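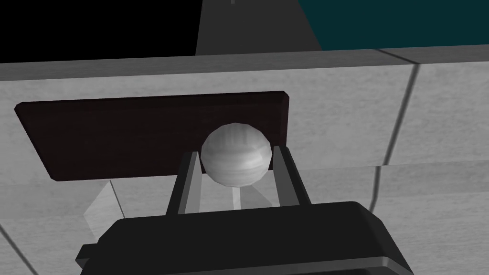 Gripper low in the frame, fingers angled in toward each other. Simulation render.

11/22/25, Nollow house, site notes

On site from seven with Tatu and Elango. Rain overnight, slab edge still damp on the north side, so we left the sill plates there and worked on the stair wall.

Stair opening measures 5 mm narrow at the top landing. Checked it twice from both ends. The header is straight, so the lean is in the left-hand studs. Tatu pulled two of them and reset. Good now. Finish stringers can be ordered from the drawing as it stands.

Benvinda called about the kitchen windows. The owners want the sill lowered to line up with the counter. I told her it can be done but the rough openings were framed in September and the siding crew has already wrapped that wall. Price for the change is $1,800, labor and flashing, windows not included. She will put it to them in writing. Do not cut anything until there is a signed change order.

Kirkex delivery came short again. Joist hangers all there, hold-downs missing from the second pallet. Rafail has the packing slip and will call Monday. We have enough for the garage wall and can keep going on that side.

Deck footings: Elango dug the last two. The corner one hit a root at 20 inches. He cut it back and got to depth, but the side of the hole crumbled, so that one needs a form tube or it will take far too much concrete. Tubes are in the trailer, behind the ladder.

Parvaneh asked what is left in the allowance for interior doors. It was $2,000 and none of it is spent. She would like to see the solid ones at the Cervantes house before she picks – I said I would ask if we can stop by.

To do
– tarp over stair opening before leaving (done)
– move the saw horses off the neighbor's strip
– inspector wants the nailing schedule on paper, print it
– ask Benvinda which way the pantry door swings, plan and schedule disagree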